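Projects > Cernora > Gripper comparison > Progress reports

Cernora gripper comparison: progress to Dec 4, 2024
Prepared by Jolien Dierckx for Els Van Dijk

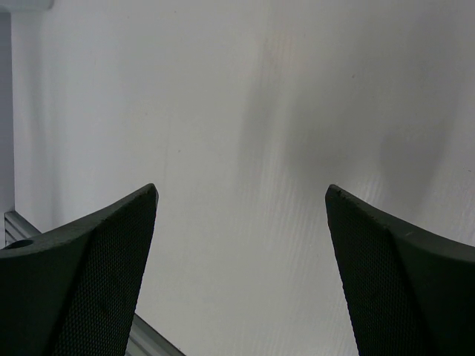
Wrist camera view with the fingers apart. The dotted texture is on the inward-facing sides.

Work since the last report has gone into the textured fingers. Cor Dewulf fitted them to the arm at Samarness and we have run 200 grasps with them, using the same parts and the same approach speeds as for the smooth pair. The smooth pair had already done its full 300, so the two sets can't be compared properly until the remaining runs are finished.

So far the textured fingers hold the thin parts better when the arm speeds up. They are worse at letting go. Small parts sometimes stay on one finger after opening, and Anouk Declercq is logging these separately from ordinary drops.

The wrist camera stays where it is. Both fingertips are in view and there is enough room between them for the part detector to work. Soft shadows on the pale surface gave us two false detections, both to the right of centre. Willy Cuypers has raised the threshold for now — a proper fix means moving the lamp, and that would mean recalibrating.

The Otus controller has been stable. We lost around half a day to a loose connector, now replaced.

Spending is within budget. The spare finger set from Hermans has been ordered but not delivered, and we may need to move the wear test to January if it doesn't come in December.

Next: finish the textured runs, then repeat the thin parts with the lamp moved.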